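The case against the perfect fold

Every January the same advice comes round. Empty the wardrobe, fold everything into little upright parcels, stand them in the drawer like files. Larasati Subramaniam paid 395 for a course in Flidton that taught her exactly this, and she came home with 80 pages of notes and a plan for her socks. I have read the notes. I remain unpersuaded.

My quarrel is with jumpers. The parcel method was clearly worked out on T-shirts, which are thin and will do as they are told. A thick knit has other ideas. Fold it into thirds, then thirds again, and you get a lump that leans on its neighbours and slowly opens. The course allows 20 seconds a garment. I should like to see that done with anything fuzzy.

What I do is older and duller. Lay the thing on the bed, pull the sleeves out, bring them across the chest, and turn the bottom up once. My aunt in Stitulcombe folded this way all her life, and her jumpers lay in a flat pile on a shelf.

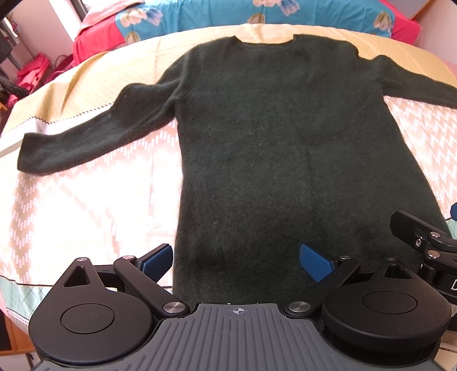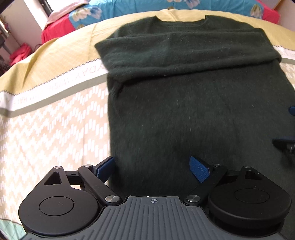
Dark green crew neck on the bed: sleeves out in the first picture, one across the chest in the second.

The lint is another matter. Dewanti Saragih holds that a jumper must be brushed clean before it is put away, and she may be right about her own. A hairy knit picks up specks again the moment it meets a bedspread – or a cat, or a scarf – so I do mine on the morning I mean to wear it.

I will grant the folders one thing. They have made people look at what they own, and Larasati did find two cardigans she had given up for lost. Whether that needed a course is a different question. She has since gone back to hanging the heavy ones, which I think is worse, and we are not discussing it.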